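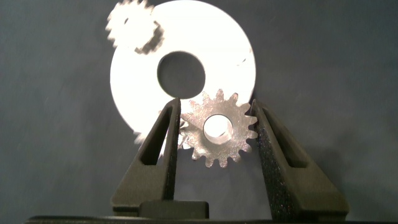 Clollulon: Neuauflage des zweiten Albums auf Vinyl und als Download

Das zweite Album »Plindumdale« des Duos Clollulon ist wieder lieferbar. Das Label Ukgate hat die Aufnahmen neu überspielen lassen und legt sie als Doppel-LP und als Download vor. Die Erstauflage von 3544 Exemplaren war seit längerem vergriffen, eine CD-Fassung ist nicht vorgesehen.

Grundlage der Neuauflage sind die Stereo-Masterbänder. Für die Erstauflage war seinerzeit eine digitale Zwischenkopie verwendet worden, deren Pegel im oberen Mitteltonbereich angehoben war. Diese Anhebung entfällt. Die neue Überspielung ist insgesamt leiser ausgesteuert, die Dynamik der ruhigen Stücke bleibt dadurch besser erhalten. Wer beide Fassungen vergleichen möchte, sollte die Lautstärke am Verstärker entsprechend angleichen.

Die Gesamtspielzeit beträgt 78 Minuten und verteilt sich auf vier Seiten. Die Reihenfolge der Titel wurde gegenüber der Erstauflage an einer Stelle geändert: Das Instrumentalstück »Su« steht jetzt am Ende der dritten Seite und ist erstmals ungekürzt enthalten. Die bisherige Fassung war vor dem Schlussteil ausgeblendet worden — vermutlich aus Platzgründen, die Begleittexte äußern sich dazu nicht.
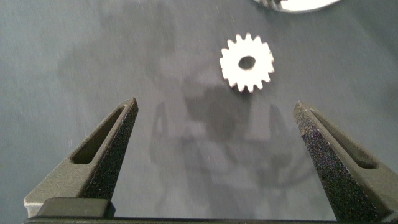
Redaktion Tonträger und Pop

Neu hinzugekommen sind fünf Aufnahmen aus den Vorbereitungen zum Album. Drei davon sind Demofassungen bekannter Titel mit abweichender Instrumentierung, zwei waren bislang unveröffentlicht. Sie liegen nur dem Download bei. Käufer der Doppel-LP erhalten einen Code, der beim Label eingelöst werden kann und bis Ende Mai gültig ist. Die Demos wurden nicht entrauscht, Bandrauschen ist in den leisen Passagen deutlich hörbar.

Das Beiheft umfasst 19 Seiten und enthält sämtliche Texte, die Besetzungsangaben je Titel sowie einen Aufsatz zur Entstehung des Albums. Die Angaben zu den Gastmusikern wurden korrigiert. In der Erstauflage waren die Bläser auf der zweiten Seite dem falschen Titel zugeordnet.

Zur Pressqualität lässt sich anhand des vorliegenden Exemplars Folgendes festhalten: Beide Platten liegen plan, das Mittelloch der zweiten sitzt etwas eng. Auf der vierten Seite treten in der Auslaufrille einzelne Knackser auf, die Musik selbst ist davon nicht betroffen. Die Innenhüllen sind gefüttert. Die Außenhülle entspricht im Motiv der Erstauflage, der Schriftzug wurde jedoch neu gesetzt und fällt kleiner aus.

Konzerte zur Neuauflage sind angekündigt, Termine stehen noch nicht fest. Nach Auskunft des Labels soll das Album dabei vollständig und in der neuen Titelfolge gespielt werden. Der Vorverkauf wird ausschließlich über die Spielstätten abgewickelt.

Leserinnen und Leser, die die Erstauflage besitzen, können uns Matrixnummern ihrer Exemplare mitteilen. Uns liegen Hinweise auf eine abweichende Pressung vor, bei der »Su« auf der zweiten Seite steht.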